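Storing Wartime Letters, Ration Books and Service Papers at Home

Family papers from the 1940s turn up in biscuit tins, suitcases and the backs of dresser drawers. Most are in better shape than their owners expect. The damage usually starts after they are found, when they are unfolded too quickly, taped, laminated or moved to the garage. The following tips apply to letters, postcards, ration and identity cards, telegrams, pay books and small photographs.

Before you start

Wash and dry your hands. Cotton gloves are not recommended for paper, as they reduce feel and catch on torn edges. Use nitrile gloves for photographs and negatives only.

Clear a flat surface larger than the largest item when fully opened. Keep drinks, pens and adhesive tape in another room. Use a soft pencil (2B) for all notes, and write on the folder before the paper goes into it.

Keep the original order. If letters were bundled by sender or by posting, record the sequence before untying anything. Censors removed place names from a great deal of wartime mail, and an undated letter can often be placed only by its neighbours in the bundle.

Unfolding

Open one fold at a time and support the sheet from beneath. If the paper resists, stop. Brittle paper can be relaxed in a humidity chamber, but this is a job for a conservator where the ink is water-soluble, and most fountain pen ink of the period is.

Once open, place the sheet between two pieces of plain white blotter and put a flat board on top. Leave it for a week. Do not iron paper at any setting.

Cleaning

Brush loose dirt from the centre outward with a soft, wide brush. Work on the margins with a vinyl eraser, in one direction, and stay clear of pencil writing, stamps and postmarks.

Rusted paper clips and staples should come out. Slide a strip of polyester film under each side of the clip, hold the sheet flat and ease the clip off. For staples, lift the legs with a thin spatula from the back and draw the staple out from the front. Staple removers of the jaw type will tear the sheet.

Mould is a separate matter. Seal any mouldy item in a bag, keep it away from the rest and handle it outdoors with a fitted P2 or N95 mask. Colour alone does not tell you whether mould is active.

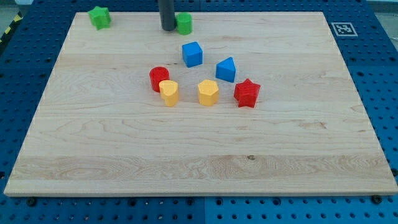

Enclosures

Use folders and envelopes that are acid-free and lignin-free. For clear sleeves, choose uncoated polyester or polypropylene. PVC sleeves give off plasticizers that lift ink and stick to photographs. A strong smell when the packet is opened is a reliable reason to send it back.

The Medrano flip-top document box holds 84 single sheets in folders without bowing. The shallower Votance box holds 68, but it stacks better on a narrow shelf. Fill any slack space with crumpled acid-free tissue so that the sheets do not slump and curl.

Newspaper clippings are acidic and will stain whatever they touch. Photocopy them onto good paper, file the copy with the letters and store the original in its own folder.

Where to put the box

Choose an interior cupboard on a middle floor. Avoid attics, basements, garages, laundries and any wall that carries plumbing. Steady conditions matter more than ideal ones. Aim for relative humidity between 35 and 50 per cent and a temperature below 20 °C where this is practical. A basic hygrometer costs little and should sit beside the box, at the same height.

Do not store papers directly in a cedar chest or an unsealed timber drawer. Wood gives off acidic vapours, and a lined box inside the drawer is the minimum precaution.

Scanning

Scan at 400 ppi in colour, both sides, including blank versos and envelopes. Save as TIFF and make smaller JPEG copies for sharing. Turn off automatic sharpening and contrast correction.

Name files by box, folder and item, in that order, with leading zeros. A collection of 1,524 scans named this way can still be sorted in ten years on a different computer. Keep 4 digits for the item number even if the collection is small.

Check the backup in January each year by opening a few files from each folder.

Things to avoid

Pressure-sensitive tape, including tape sold as "invisible"
Rubber bands
Lamination
Self-adhesive "magnetic" albums
Ballpoint notes on the back of photographs
Framed originals in daylight; hang a copy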